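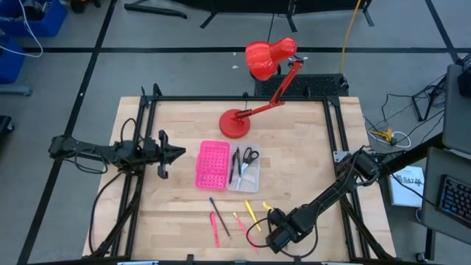 I have a weakness for other people's desks, and I drove 451 miles to Groltuna in March mostly to indulge it. The open day at Rumiser had been on my calendar all winter, and I'd promised my sister I would come home with ideas for the craft corner she keeps meaning to set up in her spare room (she has been meaning to for four years, bless her). What I liked best was how plain the desk things were. A pink tray full of little holes, a clear tray next to it with black-handled scissors and a couple of black pens, a red lamp with a jointed arm standing at the back, all of it on a butcher-block top I would happily have in my own kitchen. The smaller tools were still lying out in front of the trays, one with a yellow handle and one pink, and I felt right at home, as mine never make it back into the tray either!

Darnell Pettigrew was showing visitors around that morning, and he was very patient with me. I asked him far too many questions about trays. He likes a clear one for anything sharp, so you can see the points before you reach in, and he likes the kind with holes for everything else, as the eraser crumbs and pencil dust fall through and you can just wipe underneath. I have been tipping mine out over the trash can all my life.

From there we went down the hall to the Burden room, where the paper is kept, and I could have stayed until closing. There are 1137 drawers in there, according to the card by the door, and we were allowed to open any with a green label. I found a soft gray sheet I'd have bought on the spot, but the shop doesn't carry it.

Lunch was at Peltonen, across the parking lot. Get the pea soup, and get there before noon, for the line gets long and there are only a few tables by the window. Parking was free, and the restrooms are down the stairs past the coat rack.

My sister has since bought a lamp. It's green, and it's still in the box.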